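Jirport app update - your questions answered

4 min read

Quick answers on the new Jirport phone app, which a lot of you have been asking about since the December update. Will add more as they come in.

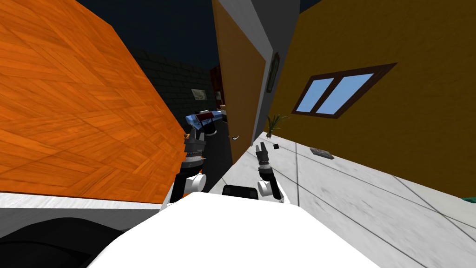
Computer-rendered view with two robot arms and an orange wooden surface.

What is Jirport?
A file and photo transfer app. Phone to phone, phone to laptop, no cable. Made by Gevholm, the same small outfit that did the Florko notes app a while back.

Is it free?
Yes, up to 900 files a month. Past that you pay for the Plus plan or wait for the counter to reset. Deleted files still count, annoyingly.

Does it work between Android and iPhone?
Yes. Both phones need the app and both need to be on the same wifi. Mobile data only works on Plus.

How big can one transfer be?
2000 MB on the free plan. Long videos will hit that quickly. Split them or drop the quality before sending.

Why does it say error 409?
Both phones are trying to send at once. Cancel on one side, wait a few seconds, try again. If it keeps coming back, log out on both and log in again. Reinstalling did nothing for me.

My old phone isn't listed as supported. Can I still use it?
Maybe. The old version still runs on older phones but you won't get the new folder view or the night mode. Go to Settings, then About, and see if it offers an update. No offer, no update.

Do my files go through their servers?
On wifi, no - straight from one device to the other. On mobile data, yes, and Gevholm says they are wiped after the transfer finishes. I can't check that myself so make up your own mind.

Does it keep the dates on photos?
It does now. The old version stamped everything with the day you sent it, which made a right mess of my albums. Anything you moved before the update keeps the wrong date, there is no fix for those yet.

Can I move my messages with it?
No. Photos, videos, music, documents, contacts. No texts, no call history, no app logins. Use the phone maker's own tool for those and do it before you wipe anything.

How long does a full move take?
Depends on your router more than the phone. I moved 943 photos while making dinner and it was done before the pasta. A full music library took most of an evening. Keep the screens on and both phones pluged in.

It stopped halfway. Do I start again?
No. Open the Transfers tab, hold your finger on the job and tap Resume. It skips what has already gone across. Only works if you havent closed the app on the sending phone.

How do I cancel Plus?
In the app store, not in the app. Deleting the app does not stop the payments!

Comments (3)

Tahsin Herath
The 409 thing was driving me mad, cancelling on the tablet side sorted it. Thanks.

Lourenço Magalhães
Any word on a Linux version? The browser one drops out on me every time.

wijesinghe_k
Resume didn't work for me, but I had closed the app so fair enough. Started again overnight and all fine.

Contact us | © Wijesinghe Media. All rights reserved. | Back to top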